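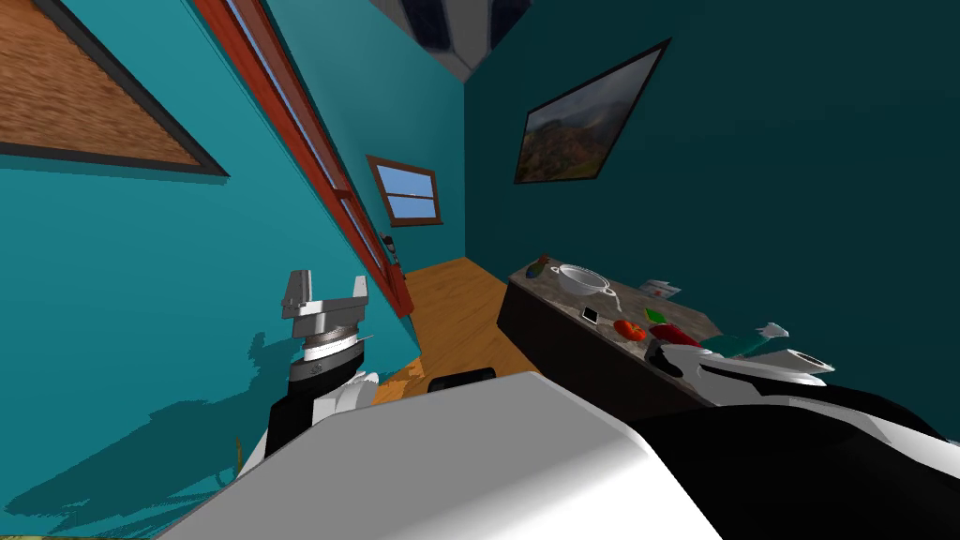 Subject: Re: [jamcombe-lab-equip] Gripper and compute lines for next year's request

Reply inline. Clumthorpe wants the draft request by Thursday, so please send corrections to the list and leave the spreadsheet alone until then.

> We have 3 lines left to settle: spare gripper fingers, the render
> node, and the second arm pair from Horari. My view is that the
> second arm pair should go first. The sim kitchen is already built
> for two arms and we have one physical pair that everyone is
> booking. Can we move the render node to the following year?

I would keep the render node and defer the arms.

The counter task is still running in simulation only. The current layout has the long counter on the right with a colander, a phone, a tomato, a red pepper and a folded cloth on it, and the right arm working at the front edge. In the head-height view the arm hides part of what is on the counter, and the housing takes up a good deal of the lower middle. We need to sweep head camera height and base position before we commit to a mount on the real unit. That is compute time and no hardware at all.

At present a sweep of 200 layouts ties up the shared machine for some 33 hours, and the Yang group has it booked from November. If the node slips a year, the sweep slips with it, and the mount drawing waits on the sweep.

> Fingers: the parallel grippers wear at the pads. I put down 15
> pairs. Is that too many?

No. Leave it at 15. Horari ships them in one lot and the freight charge is the same for a small box. Please check that the part matches the flat finger in the model. Last time we were sent the curved ones and the contact geometry had to be redone by hand. If they quote a substitute, I want the drawing before the order goes in.

> Does the second pair need its own service contract, or does the
> existing one cover it?

Its own. The Horari contract is per serial number and starts on the delivery date, whether or not the unit has been installed. Another argument for waiting, as we have no bench ready. Floor anchors and the power drop in the Jamcombe room are on the building budget and have not been approved.

Proposed order for the request:

1. Render node, full amount, this cycle.
2. Gripper fingers, this cycle, from consumables if the rules allow it.
3. Second arm pair, next cycle, with contract, anchors and power listed under the same heading so they can't be split.

Two things still open. The node quote does not say whether rack rails are included. And the sim license is per seat, so somebody needs to confirm that a headless node does not count as one. If it does, add a seat to line 1.

The old quote for the arms has lapsed. Do not copy the figure from it, ask for a new one.

--
jamcombe-lab-equip mailing list
To unsubscribe, send a blank message with "unsubscribe" in the subject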